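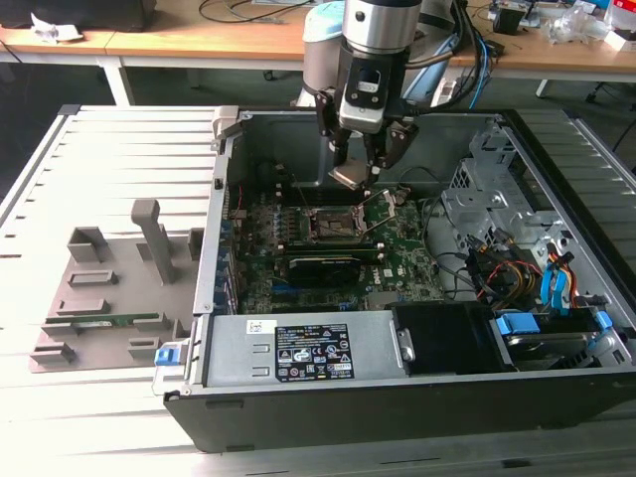

Dell tower with the side panel off and the CPU socket lever up.

From: Zulmira Calado
To: groltport-homeservers
Subject: Re: Old desktop as a backup machine, or buy a NAS?

Joaquim Garcia wrote:

> I have 378 GB of family photos and scanned letters spread over two
> laptops and a stack of USB sticks. I want them in one place with a
> second copy somewhere. My brother-in-law is offering me an office
> desktop, free, eight or nine years old. The alternative is a two-bay
> Varkano box, which with drives comes to $332 at the moment.
>
> Questions:
> Is the old desktop going to cost me more in electricity than I save?
> Do I need to replace anything in it before I trust it with files?
> Is RAID worth the trouble for this amount of data?
> It would be in a hall closet, so noise matters a little.
>
> I can follow instructions but I have never set up a server.
>
> Joaquim

Joaquim,

I did the same thing two winters ago and kept notes, so here are real numbers from one machine. Yours will differ.

Electricity first. My tower drew 68 watts sitting idle with a graphics card in it and two spinning drives. I took the card out, since the processor has its own basic graphics and the machine has no monitor on it anyway, and the reading dropped by a good deal. Check that your board will boot without a card before you put it in the closet. Some machines stop at a warning screen and wait for a key press, and you don't want to find that out after a power cut. There is usually a setting in the BIOS to ignore keyboard and display errors.

More important is whether it needs to be on all day. Mine isn't. It wakes itself at 1:30 in the morning, the laptops send their changes over, and it shuts down when the job is finished. Over a month that costs very little on my bill. If you want to look at the photos from the TV in the evening, that changes the sums and the Varkano starts to look better, as small boxes are built to idle low. Borrow a plug-in meter if you can. Our library branch on Plekoston Road lends them for two weeks and there is rarely a wait.

As for replacing parts, I would do the following.

Drives: don't use whatever disk came with it for anything you care about. Get one new drive for the backups. 1 TB is enough for you now and 2 TB is a small step up in price. Keep the old disk for the operating system if it passes a long SMART test. If it doesn't, a small SSD is fine.

Battery: the coin cell on the motherboard is probably flat or near it at that age. A flat one makes the clock lose time when unplugged, and then your scheduled wake-up happens at the wrong hour or never. It's a CR2032 on most boards. Five minutes' work.

Dust: take it outdoors and use canned air. Hold the fan blades still with a finger while you do it.

Thermal paste: I know people on this list like to redo the paste as a matter of course. I'd leave it unless the temperatures are bad. If you do take the cooler off, twist it a little first instead of pulling straight up, and be careful with the socket. On the Intel boards of that period the contact pins are in the board, they are very fine, and a bent one can finish the machine. Keep fingers, sleeves and tweezers out of there. Lay the case flat on its side on a table with decent light. I did my first one standing up on the floor and dropped a screw behind the board.

Power supply: if it's the original and it makes no odd noises, I'd run it. But look at the connectors before you plan on swapping it. A lot of office machines use their own plug layout and a standard supply from a store won't fit without an adapter. The shop on the corner by the post office, Sivakumar, keeps a bin of used ones and will let you bring the old one in to match.

RAID: for your amount of data, no. RAID keeps a machine running when a drive dies. It does nothing if you delete a folder by mistake, or if the closet floods. You have the one-copy problem, and a second drive kept somewhere else solves more of it. I have two USB drives that trade places between my house and my sister's. One is always at hers. We swap when I visit, so the far copy is sometimes a month or two behind, and I've decided I can live with that.

Noise: my tower was louder than I expected and nearly all of it was the case fan. A new 120 mm fan fixed most of it. Rubber feet under the case helped with the hum through the closet floor. Leave the closet door open a crack in summer. Mine is louvered and has been fine.

Software: any of the plain Linux distributions with a long support period. Turn on file sharing, make one user, and use rsync or a backup program with a schedule. Write down what you did on paper and tape it inside the closet door. I had to rebuild mine in November and the paper saved me an evening.

One more thing that took me longer than all the hardware. Sort out the duplicates before the first full copy. I had 1099 files that existed three times or more under different names, mostly from phones that had been backed up whole again and again. A duplicate finder that compares contents will catch them. Run it in report mode first and read the list. For the scanned letters, put the year at the front of the file name and leave the rest alone.

So for your case I'd take the free desktop, buy one internal drive and one USB drive, and see how you feel after a few months. If you end up wanting it on all day, move the drive to a small box then. Check that the box will read it without formatting it first. The Varkano my neighbor has would not, and he had to copy everything back over the network.

Before you collect it, ask your brother-in-law for the exact model number and post it here. Someone will know if the power plug is a standard one. Ask too if there's a BIOS password set, as office machines often have one and it's a nuisance to clear later.

I still have a spare 120 mm fan and some SATA cables if you want them. I'm at home most evenings after 6.

Zulmira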